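4. Running the Intake Table

Read this section before the doors open. Reading it afterward is also possible, and Hollis Boateng did exactly that in July, which is how section 4 came to be this long.

Before you start

You will need the Siltum tablet, its charger, the label printer, the folding sign and a signed copy of the shelter agreement from the host church. The tablet holds a charge for a full shift. The printer does not, whatever the box says.

4.1 Opening the relief desk

1. Plug in the printer and switch it on. Wait for the green light. A blinking green light is a different light and means it wants paper.

2. Open Siltum on the tablet and choose New Site. Enter the name of the church as it appears on the agreement. "The brick one by the creek" was accepted by the system last time and is still in there.

3. Set the household limit. The default is 200. For a hall with one restroom, set it to 12 and call the regional desk.

4. Type the site code, 1236, and press Confirm. The screen goes white for a moment. Do not press Confirm again.

Note: If you pressed Confirm again, you now have two sites. See 4.4.

4.2 Registering a household

1. Ask for one name and one phone number. People who have just lost a kitchen do not want to spell their middle name.

2. Choose the needs that apply: bedding, clothing, food, medicine, a ride, or prayer. Prayer is on the list at the request of Pastor Ivan Kovalchuk, and it gets picked more than the ride does.

3. Print the label and hand it over. Each family keeps its label for the whole stay.

Caution: Never write medical details on a label. They get stuck to coats, and coats travel.

4.3 Logging donated clothing

1. Lay each piece flat, front side up, and look for stains, holes and slogans. Vasanthi Namboodiri has the final word on slogans.

2. Choose the size in Siltum. If the tag is missing, choose Unknown and move on. Holding it up against Hafiz is not a measurement.

3. Fold, bag and label. Put no more than 3 pieces in a bag.

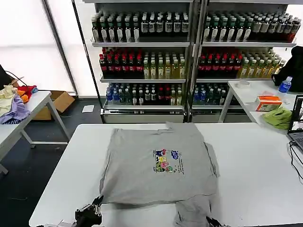
4.4 Merging duplicate sites

1. Go to Settings, then Sites, and select both entries.

2. Press Merge. Siltum asks which site is the real one. Pick the one with families in it.

3. Check that the family count is right before you close the screen. Merging cannot be undone - Bohdana Boiko has tried, with great patience, over most of a weekend.

4.5 Closing for the night

1. Press End Shift and wait for the word Saved.

2. Bring in the folding sign.

3. Leave the tablet charging in the church office and give the key to whoever is sleeping in the hall.

Section last revised October 24, 2026.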